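二月
Renditcombe 积木图书室 发布

招募:整理与装箱活动的参加者

Renditcombe 积木图书室现在招募参加者,请大家来帮助我们做一件很具体的事情:把借出后还回来的长条块重新分类,放平,装进箱子,然后告诉我们,您觉得哪一种装法最方便。活动的名字叫 Privia。它在每个星期六举行,一共有四次,每一位参加者可以选择一次,也可以四次都来。

我先介绍一下我们的图书室。这里可以借的东西是各种搭建用的块:短的、长的、圆的、有斜面的,借的人有家庭,有幼儿园,也有做舞台模型的学生。现在架子上有超过2000块,其中长条块最受欢迎,也最难收拾。短的方块倒进箱子以后,摇一摇就差不多平了。长条块倒进去以后,会互相架起来,箱子看起来已经满了,可是下面还有很多空的地方。盖子盖不上,我们只好再拿一个箱子,于是架子又少了一个位置。

我们的工作人员当然有自己的办法,但是每个人的办法不一样。有人先按颜色分,再放进去;有人先把箱子底铺满,最后才看颜色。有一位借用的人写信给我们,建议把长条块竖着放,像放筷子一样。我们试过,取的时候确实很快,可是箱子不满的时候它们会倒下来。所以我们希望看到更多人的做法,特别是平时不接触积木的人的做法。您在家里怎样收拾抽屉,怎样把行李放进箱子,这些习惯对我们都有用处。

参加的内容分为三个部分。第一部分是自由整理。您会得到一个大的灰色箱子,里面有一些没有放好的长条块,请您按照自己的想法把它们放整齐。我们不规定顺序,也不规定方向。您可以全部拿出来再放,也可以在箱子里面直接移动。时间没有限制,大多数人可能很快就做完了,如果您愿意慢慢地做,也没有问题。

第二部分是按照卡片整理。卡片上面画着一种排列,例如同一种颜色放在一边,或者两种颜色一块隔一块地放。请您照着卡片做一遍,再做一遍左右相反的。这个部分看起来简单,但是卡片画得清楚不清楚,差别很大。如果有一张卡片您看不懂,请直接说出来,我们会把它记下来并且重新画。以前有一张卡片,我们自己觉得非常清楚,结果来帮忙的朋友都把它拿反了。

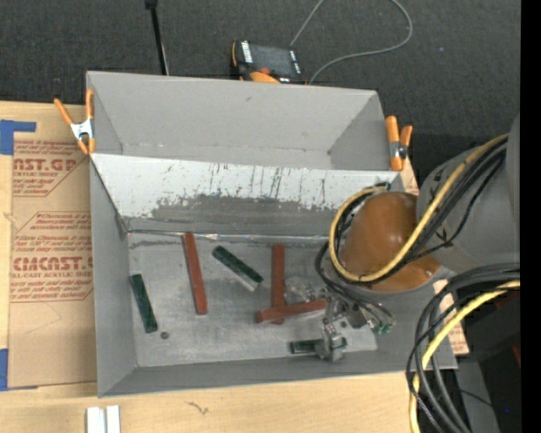

整理长条块的时候,我们最想知道的是您第一块拿哪一块。这个选择常常决定后面的工作是容易还是麻烦。两块交叉在一起的时候,从下面抽容易带动上面的一块,从上面拿比较稳,但是要先看清楚哪一块在上面。像箱子里这样的情况,一块红褐色的横在另一块红褐色的下半段,成为一个十字,旁边深绿色的又是斜的,我们几位同事的意见就完全不同。有的同事要先拆开这个十字,有的同事要先把最左边那块斜着的深绿色长条放正,让出靠墙的一条空地。还有,左边那块小小的深灰色圆形零件应该什么时候处理,也有过讨论。按照我们现在的规则,小零件要最先拿出来,放在另外的小盒子里,不过规则是可以改的。

第三部分是谈话。我们会坐下来喝一点茶,问您几个问题。例如:箱子的高度合适吗?箱壁高,长条块不会掉出来,可是个子矮的人伸手进去会比较累。箱子放在桌子上好,还是放在地上好?您喜欢先按颜色分,还是先按长短分?如果您家里有孩子,孩子愿意自己收拾到什么程度?您的回答我们会用笔记下来,不写您的名字。

我们希望参加的人各种各样。年满十六岁就可以报名,不需要任何经验。左手习惯的人请一定告诉我们,因为我们的卡片都是右手习惯的人画的。年纪大的朋友、手指不太灵活的朋友也非常欢迎,我们很想知道什么样的装法对您来说不费力气。如果您不能很好地分辨红色和绿色,也请来参加。红褐色和深绿色放在一起,在光线不够的时候,有的人觉得很接近,这是借用的家庭向我们提过的意见。我们正在考虑给不同颜色的长条块加上记号,可是记号放在长的一面还是放在两头,还没有决定。

参加时需要站着或者坐着,用手拿起不重的东西,有时候需要弯一点腰。我们准备了高的和低的两种椅子。请不要戴大的戒指或者很长的手链,它们可能碰到箱子的边。袖子宽的衣服也不太方便。

每参加一次,您会得到100元的感谢金,当天用现金交给您。如果您四次都参加,第四次结束的时候,另外赠送一张一年的借用卡,可以借除了展览用品以外的所有箱子。交通的费用我们没有办法另外支付,请原谅。

同时,我们也需要招一位短期的活动助手。助手的工作是:在活动开始以前把箱子和卡片准备好,两位参加者之间把长条块按照照片恢复到原来的位置,记录时间,最后清点并且用布擦干净。恢复位置这件工作要求有耐心,一块长条稍微转了一个方向,下一位参加者的题目就不一样了。助手必须四次都能来,从上午九点工作到下午五点,中间有午饭的休息。报酬请来面谈。会用表格软件就够了,如果您在仓库、图书馆或者幼儿园工作过,请在信里写一下。普通话和英语会其中一种就可以,两种都会当然更好。

活动的地点在 Worku 楼的二层,房间号2401,从 Gedley 街的大门进来,上楼以后向左走。号码看起来像二十四层,这是老的编号方法,请不要坐电梯到上面去找。自行车可以停在院子里。推婴儿车或者坐轮椅的朋友请从院子那一侧进来,那里没有台阶,按门铃以后我们下来接您。

报名的方法:请写一张纸条,放进图书室门口的绿色信箱,或者在开放时间到柜台登记。纸条上请写明您想参加活动还是想做助手,您的年龄,您习惯用左手还是右手,哪一次可以来,上午方便还是下午方便,以及怎样和您联系。想做助手的朋友请再附上半页纸的自我介绍。我们收到以后会尽快回答,名额满了也会通知您。

如果您报名以后不能来,请提前一天告诉我们,这样别的人可以用您的时间。带孩子来也可以,柜台旁边有一张矮桌子,孩子可以在那里玩短的方块,但是需要有另外一位大人陪着。茶是我们准备的,点心请不要带进房间,饼干的碎屑掉进箱子的角落以后很难拿出来。

Renditcombe 积木图书室
Privia 活动小组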